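Fovenine Table Setting Set, release notes and data card

Last edited January 24, 2022, by Meirion Nicholas

Hello, and thank you for taking a look at Fovenine! We put this collection together to study one fairly narrow question, and it grew a little along the way, as these things tend to do. The question is how much a learned grasping policy gains from the wrist camera alone when the things on the table are hard to tell apart from whatever they are lying on. Most of our earlier work used bright toys on a plain background, and the policies trained on them did so well that we had stopped learning much from the results.

So we went looking for tableware. Dark chopsticks in a dark tray turned out to be a lovely hard case, because the shafts nearly vanish into the tray floor and the gold ends are often the only part that stands out. White glossy spoons resting on and against the black tray give you the opposite trouble - plenty of shine, and an outline that comes and goes with the light. The colored cubes are there as distractors, and they are never the target of an episode in this release.

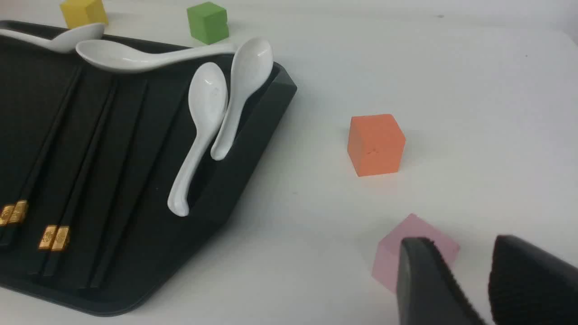 The set holds 341 episodes, split by layout so that no arrangement shows up in both training and test. We were careful about this after an early version (the one we called Wada, if you ever got a copy from us) let neighboring moments of the same layout land on both sides of the split. Scores on Wada looked wonderful and meant very little. Please don't compare your numbers with anything we reported on it.

What's in the folders

episodes/ has one subfolder per episode, with wrist video, gripper opening and arm pose
splits/ has the training and test lists, plus a small held-out list of 24 episodes for checking your setup
labels/ has the written instruction and the success mark for each episode
tools/ has the loader, the viewer and the scoring script

The loader is called Gikico, and it is a small thing that reads one episode at a time and lines up the video with the arm pose. If you only want the pictures, you can skip it and read the video files yourself. If you want the poses too, I would really encourage you to use it, as the two streams start at slightly different moments and the correction is kept in the header.

The method we tested

Our baseline, Edadum, looks at a short run of 8 wrist frames and predicts the next small motion of the gripper. The one change from our July model is an added loss on edges, which asks the network to guess where the outline of the target lies even when it can barely be seen. We trained each version 18 times with different seeds, and the version with the edge loss did better on chopstick episodes in every run. On spoons the two versions were so close that I wouldn't want to claim a difference. 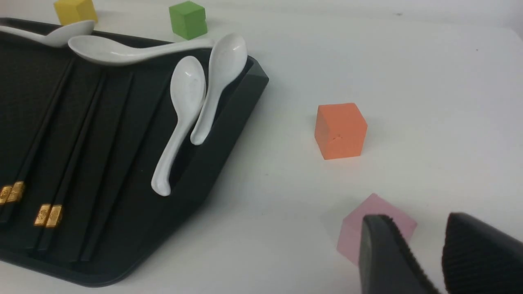 Wrist view with spoons and chopsticks in the black tray; the cubes are distractors.

Known problems

The gripper fingers hide part of the table in the wrist view, and an object low on the right can be half covered. We left those episodes in, and you may want to mask the fingers before computing any image statistics. Highlights on the spoons can also clip to pure white, so please be gentle with contrast changes if you augment the data.

Success marks were given by one person watching the full video, and a second person went over the test list only. If you find a mark that looks wrong to you, do write to us with the episode name, and we'll fix it in the next release and add your name to the thanks file, if you'd like that.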